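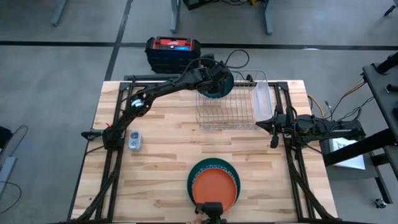
Clurura wire dish rack with utensil caddy at the right-hand end, plus three of the plates used for this review.

The Clurura is a single-tier rack in silver-grey wire, sold in Canada through Drurton. I've used it every day since January.

Plate storage. Rows of vertical dividers hold plates upright. The gaps suit flat dinner plates and smaller side plates. Deep bowls lean forward and take up 2 slots each, so with 6 bowls in the rack there is little space left for anything else.

Caddy. Tall, rectangular, translucent white plastic. The height keeps long spoons from tipping out. Teaspoons drop well down and have to be fished for. The frosted finish hides water spots but shows tea stains after a couple of weeks. Baking soda removes them.

Stability. On a butcher-block top the rack stays put when loaded evenly. With all the heavy plates at one end it can creep. There is no drip tray in the box, so wood counters need a mat under it. I use a Rikeck mat, bought separately.

Cleaning. Hot water and a bottle brush. No rust at the welds so far. My previous rack, a Morris, had gone brown at 2 corners by this stage.

Rating: 4 out of 5. One point off for the missing tray.

Meirion Gape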